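The Round Table Has No Corners, and Other Office News

Those of you who opened the July facilities survey will know that it had fifteen questions, and that fourteen of them were about chairs. The last one asked which piece of furniture in the Limsakul office you would save in a fire. I had expected the coffee machine to win on a technicality. The winner, with 54 votes, was the round white table by the plant.

I have mixed feelings about this table. It arrived when we took over the Kosex lease and it was meant to be temporary, a place to put laptops down while the real meeting furniture was in transit. The real meeting furniture came and is very handsome. It seats eight, has a cable hatch in the middle and is used mainly by people eating soup alone.

Meanwhile the round one goes on collecting whatever the rest of the office has in its hands. Things get put down there "for a second." A second, at Limsakul, is a flexible unit of time. I have seen a birthday card sit on it so long that the person had another birthday.
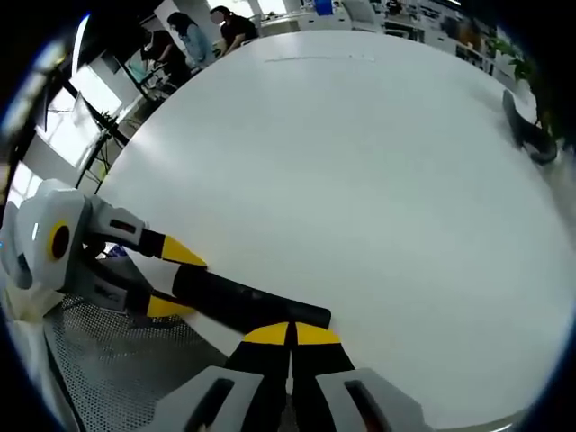 What lives on the table

Black things, mostly. I don't know why we buy everything in black and then put it on a white table, but it does at least make the lost property easy to find. If you are missing something cylindrical, or something with a loop to it, start there before you write to the all-staff list. The all-staff list currently stands at 1,376 messages for the year, and a fair number of them have the subject line "has anyone seen my."

The leafy plant at that end of the room has been claimed by three departments and watered by all of them. Please stop. Ismael Prado has drawn up a schedule and taped it to the supply cabinet, next to the older schedule, which he asks you to ignore.

The tidying question

Vistolov, who clean for us in the evenings, have a sensible rule: they wipe what they can reach and they don't move what they didn't put down. The result is a table that is very clean in the gaps. If you would like the rest of it wiped too, clear your own things by 6:30 p.m. Anything left over goes in the Gronik crate under the window and stays there until the end of the month, when it goes home with whoever wants it. I got a perfectly good stapler that way.

And would whoever keeps rolling the mesh chairs over from the quiet room please roll them back. The quiet room is now extremely quiet, as there is nowhere in it to sit.

4 comments | 11 shares

Limsakul Office News. Send items and complaints to the facilities desk. Back to top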